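The spring trip, and who is sleeping where

The Prurdale weekend is back in May, in spite of everything that was said on the bus home last year. We have the same guest house, the same two nights and, after a long exchange of emails with the owner, very nearly the same price. It comes to $179 a head, which covers the bed, both breakfasts and the Saturday-style supper that they now serve on whichever evening we happen to arrive.
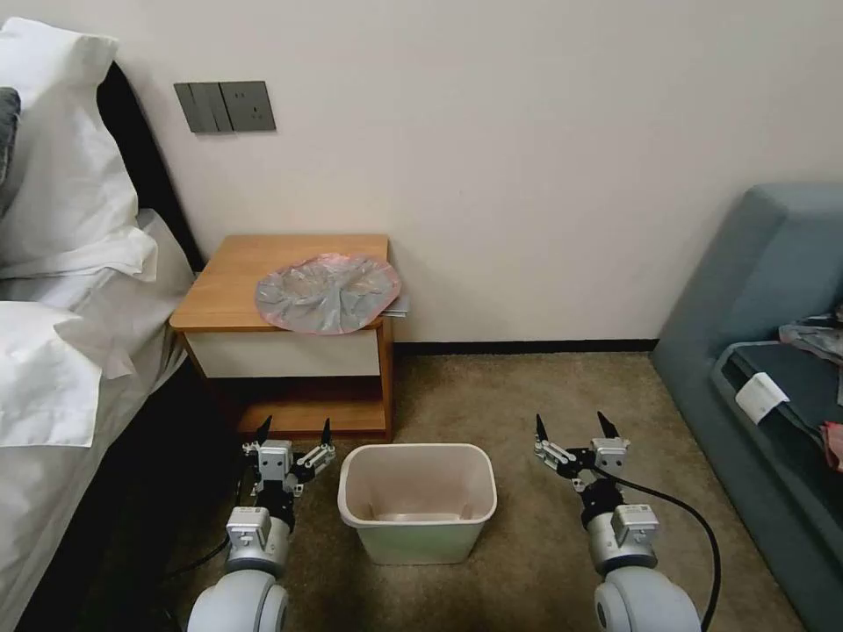 Zernton Choral Society: Social and Touring Group

Bronisława Urbańczyk has agreed to draw up the room list again. She would like it known that the list is made in pencil until the deposits are in, and in ink after that. Last year three altos treated the ink as pencil and one baritone spent part of the night in the lounge with his coat over him. If you snore, please say so on the form. If you don't think you snore, ask somebody who has toured with you.

Single rooms are going first, as they always do, to the people who asked for them at last year's breakfast. The rest of us will share. Siu-fong Sin is keeping a short waiting list for anyone whose circumstances, or whose roommate's circumstances, change.

We sing at the Verbruggen Hall on the second evening. It holds up to 3000 people, and we have been asked to stop mentioning this to the local paper, who came in 2015 expecting a crowd and wrote up the parking instead. The program is the Fitarow psalms in the first half and the lighter things after the interval. Szu-yu Tsai has cut the fourth psalm by two pages. The cut is marked in the library copies but not in your own, so bring a pencil to rehearsal and don't be the one person still going at bar 90. You know who you were.

Concert dress is all black with the burgundy folder. Navy is not black. Charcoal was discussed at length last fall and is not black either.

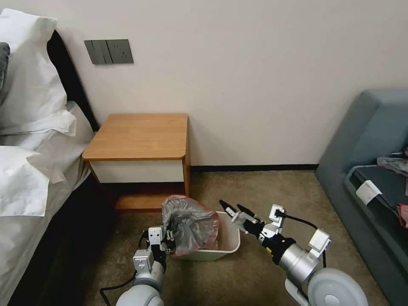 Bedside at the guest house, Prurdale.

Pirmin Rainer is driving the van with the risers and has room for two passengers who don't mind his tapes. Everybody else goes by coach from the library parking lot at 8:30 a.m. We will wait five minutes for latecomers and then we will feel bad about it on the highway.

Gladys Taipe is collecting deposits at the break. Checks are fine, cash is better, and an envelope with your name on it would be a lovely change. She still has one from last year containing $40 and a recipe for lentil soup, and would like to return the $40.

The quiz on the first night will go ahead. There will be no music round, after the business with the metronome markings. Teams of four, please, and tenors are to be spread out among the other voices.

Forms are on the piano. Please don't leave them in the piano.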